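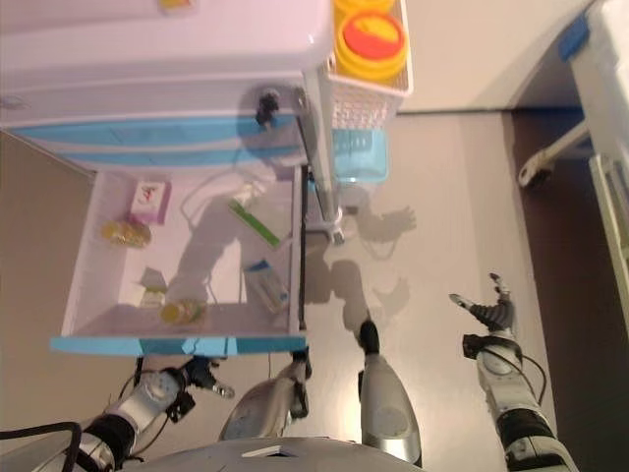 Head view, toy fridge setup, both hands on the arms

knitwrist_93
Hello all. I want to share my notes about the Duvton five-finger hand, because I promised it in February. I did 127 grasps with it on the fridge items and some kitchen things, and before that the same list with our old Priltwood two-jaw gripper.

Small boxes and packets are better with the Priltwood, I must admit. The Duvton fingers come from above and they need space on each side.
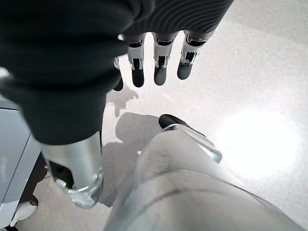 Smooth round objects are where I changed my mind. The Priltwood jaws have flat pads and they touch a cylinder on two thin lines only. With the Duvton I have the rubber-like tips plus the palm, and for a clear drinking glass held upright like this one I prefer it very much. I keep the knit glove on – it covers the palm, the tips stay free.

zesotham_lab
Did you change the grip force between the two? If not, the comparison is not so fair.

knitwrist_93
Same limit for both, 60 percent in the controller. 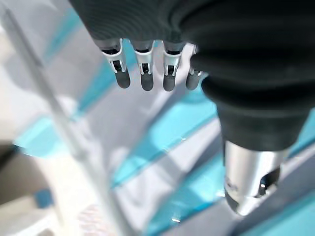 ohmslaw14 does not agree that the hand is worth it. Five fingers means five times the calibration, and for a shelf this small a two-jaw gripper with longer pads would do the same job for much less money. The Sales people at Duvton will never tell you this.

knitwrist_93
For boxes, yes, I agree. For the glass I don't. Calibration took me around 14 minutes per hand, this I can accept. What bothers me more is the wrist camera.

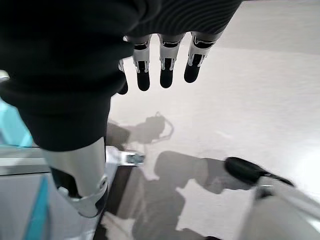 The glove takes a big part of the image when it slides forward, and then my detector has less to work with. I will try a shorter cuff, and maybe mount the camera a bit lower.

zesotham_lab
Please don't lower it. We tried that here and the thumb blocked everything. Tape the cuff first.

ohmslaw14
Or take the glove off and run the list again. I still want to see the numbers for long pads.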